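Student Projects > Building and Environment > Term 2 reports

Draughts and heat loss in rented share houses in Wislow
Project report by Vlasta Hudec
Supervisor: Precious Dlamini

Introduction

Most students in Wislow rent older houses, and most of them complain about the cold from May onwards. This project looked at where the cold air gets in and what a tenant can do about it without breaking the lease. I chose the topic after a winter in a house on Kinnear Street where we could feel a breeze in the hallway with every window shut.

The two questions I set out to answer were:
Where are the main draughts in a typical rented house?
Which cheap fixes make a difference that the people living there notice?

The houses

I visited 31 houses. All were rented by students and all were within walking distance of the Tundwood campus. Most were weatherboard on stumps with a brick chimney that no longer had a working fireplace. A few were brick veneer units from the seventies. Tenants filled in a short form about which rooms they used in the evening, what heater they had and which room they thought was the coldest.

I left out houses with ducted heating because the bills are shared differently and the comparison would not have been fair. I also left out one house where the back door was being replaced that week.

Method

Each visit took place after 6 pm with the heater on in the main living area. I walked through each room with an incense stick and held it near the window frames, skirting boards, power points, exhaust fans and the bottoms of doors. If the smoke bent sideways I marked the spot on a floor plan. If it streamed, I marked it as a strong draught. Windy nights were skipped, which pushed the last visits back by more than a week.

In two houses the tenants agreed to try out fixes. I left a temperature logger in the lounge room of each one for a fortnight before the work and a fortnight after. The budget for both houses together was kept low enough that a group of tenants could split it.

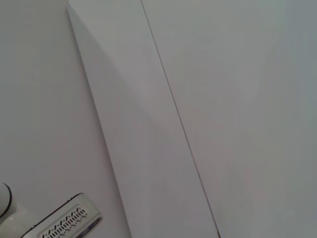

Results

The gap under the front door was the most common problem. It was marked as a strong draught in more houses than any other spot, including houses where the tenants had named the windows as the likely cause. Unused chimneys came second. Several tenants did not know the chimney was open, because a heater or a bookcase had been put in front of the fireplace.

Windows were mixed. Timber sash windows leaked where the top and bottom sashes meet, and hardly at all around the outside. Aluminium sliders leaked at the track. Bathroom exhaust fans with no flap let in cold air in almost every house that had one, but people kept the bathroom door closed and it did not bother them much.

Floors were harder to judge. In the houses on stumps, air came up between the boards and under the skirting, but it was spread along the wall and the smoke only drifted. I marked these as weak draughts. Tenants with rugs in the lounge room rated the room as warmer than tenants without them.

The two trial houses

House A had a Vesto panel heater and an open chimney. We blocked the chimney, fitted a brush strip to the front door and put foam tape on one sash window. House B had no chimney, so we did the front and back doors and the gap where the laundry pipes go through the wall.

In House A the lounge room held its heat for longer after the heater was switched off. In House B the change was small, and the second fortnight was milder, so I do not think the logger readings prove much there. The tenants in both houses said the room felt better to sit in.

Problems with the project

The smoke test depends on the person holding the stick. I did all the visits myself to keep it consistent, but my judgement of a strong draught probably changed between the first house and the last. Two trial houses is also too few. I had planned on more, but landlords took a long time to reply and some did not reply at all.

Safety

Anyone copying the chimney fix should tell the landlord first and leave a note in the fireplace so the next tenant does not light a fire under it. Rooms with an unflued gas heater need their fixed vents left open, and I did not seal anything in those rooms.

Further work

A blower door test on even a few of the houses would give proper figures for air leakage. The equipment can be borrowed from the department on a Thursday if it is booked ahead. The floor plans and the tenant form are in the appendix.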